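Pitch notes: what we changed at Flandside over the summer

Mon 14 October

The main pitch at Flandside has now taken a full run of autumn matches, so I can write up the surface work with some data behind it. Readers who only want fixtures should go to the club site. This post is on drainage, line marking and goal frames.

Background first. The pitch slopes from the Langlois Road end down to the creek end, and the lower penalty area has always held water. Last season we lost four home dates to it and moved two more to Prildale, where the field is narrower and the far corner flag sits almost against the fence. Playing there changes how a back four has to defend the switch. Our fullbacks got used to having help close by and then looked exposed when we came home.

In July the contractor cut sand slits across the lower third at 40 inch spacing, running into the existing drain on the creek side. The upper two thirds were only spiked and top-dressed. I had argued for doing the whole field, but the quote came out well past the budget and most of the standing water was in the lower third anyway.

I measured infiltration with a single ring on the penalty spot at each end, same ring, same depth of water, three readings per visit. Before the work the creek end took 153 minutes to drop one inch. The September reading was 26 minutes. The Langlois Road end barely changed, which I expected. A single ring overstates the rate a bit through sideways flow, so treat these as before and after numbers for one field and don't compare them with anyone else's.

Seed went in right after the slits were filled. Germination was uneven along the slit lines and you could see stripes until the second week of September. The sand dries out faster than the native soil on either side, and we should have watered those lines separately. The stripes have closed up apart from a patch near the left post.

Line marking: we switched from the wheel machine to a spray unit. The lines are thinner and sharper, and paint use is down. The catch is wind. The halfway line had to be redone before the Gruvovden match after a gust took the spray sideways, and the old line had to be covered with green. Mark early in the morning if you can.

Goal frames: both crossbars were sagging at the center. We re-leveled the sockets and the bars now sit at eight feet along the whole width, checked at five points with a steel tape. Nets are hung from new clips. The old ones had cracked.

Attendance for the Gruvovden match was 2437, the biggest crowd since I started keeping these notes, and the goalmouths held up through 90 minutes and a warm-up that used both ends. Next job is the touchline on the bench side, where the assistant referee's path is already worn down to soil - I plan to overseed it before the ground gets too cold.

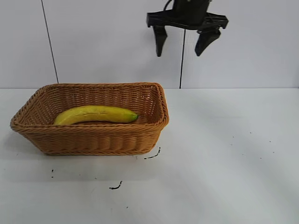

Why were the sand slits cut only in the lower third of the pitch?

Most of the standing water collected at the creek end, and the quote for slitting the whole field was well past the budget. The upper part was spiked and top-dressed instead.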